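Can a robot fold your clothes yet?
By Elba Maldonado, for the Kornadora children's pages

Many children ask me this question, mostly the ones who must tidy their bedroom. My answer is: a little bit, and slowly.

Machines are already good at some chores. A washing machine turns and rinses, and it never gets bored. A robot vacuum can drive under your bed. These jobs are easy for a machine, for they are nearly the same every time.

Cloth is a different story. A cup keeps its shape when you lift it, but a sweater does not. It hangs, it bends, it hides its own sleeves. You find the sleeve with your fingers and you do not even think. A robot must learn this — and it learns from many, many tries.

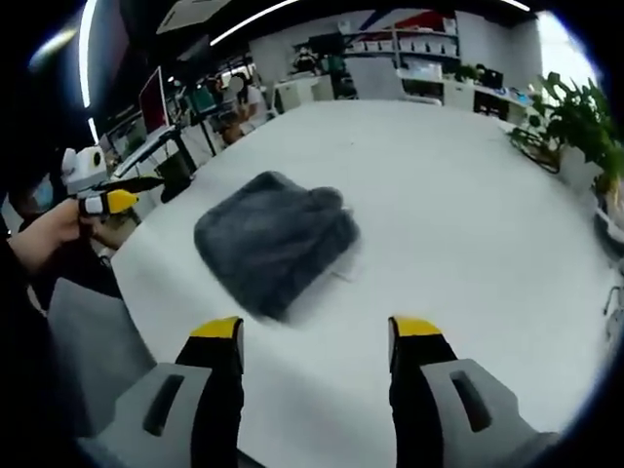

So people show it how. They pick up soft things with simple grippers, which have two fingers instead of five, and the movements are saved for a computer to study. One try teaches very little. With a lot of tries the computer begins to see what works.

In the town of Nurkirton there is a shop called Limsakul, which sells hats and scarves. Last September it tested a folding machine. The machine needed 2 minutes for one scarf. The shop assistant needed 20 seconds, and she was talking with me at the same time! Out of 63 scarves, the machine dropped 30 on the floor.

Will it become better? I think yes. But a home is harder than a shop, with socks under the chair and a cat on the towels.

Try it yourself: fold a T-shirt using only your thumb and one finger on each hand. Then write to us how it went.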